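The Last Ferry to Villura

A short story

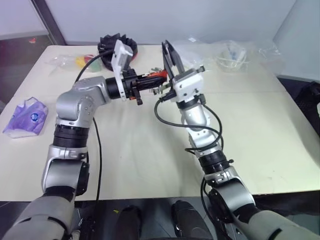 My grandmother left me a house on the island, and in the house there was a piano which I could not play. The lawyer from Oddsson wrote to me in June. He said the house was small, the roof was good, and the buyer would pay more if the piano was gone.

I took the ferry from Boltstead. The crossing takes 90 minutes when the sea is calm, and that day it was not calm. I sat downstairs beside a man with two hens in a basket. He asked if I was going to Villura for the holidays.

"No," I said. "I am going to sell a piano."

"The one in the yellow house?"

I had not told him which house. I had not been on the island for 39 years, and I did not think that my face could say it for me.

"Your grandmother played with the window open," he said. "In the evening, when the boats came in. My father steered by the lamp on the pier, but he said he came home by the piano." Then he gave a piece of bread to the hens and did not speak until we landed.

The key was stiff. Inside, the air smelled of apples and old paper. The piano stood against the wall with a cloth over it, and on the cloth was a row of shells, which I had collected when I was a child. I remembered the beach, but I did not remember giving them to her.

I lifted the lid and pressed one key. It was badly out of tune. I pressed it again, a little harder, and somewhere down the street a dog began to bark.

The woman from the bakery came before dark with a loaf under her arm. She wanted to know what price I was asking. I said 155, because the man in the music shop in Monach had told me this number on the telephone. She looked at the piano for a long time, as one looks at a relative in hospital.

"It will not survive the stairs down to the harbour," she said.

"Then what should I do with it?"

"Open the window," she said, and she put the bread on the table and went out.

I knew only one song, a simple one for children, with the right hand. I played it with many mistakes. The first boat was already behind the rocks, and I could hear its motor - slow, then slower. I played the song again from the beginning. The motor stopped, and I heard men's voices and a rope falling on the stones.

In the morning I telephoned the lawyer and asked him how much the buyer would pay for only the garden.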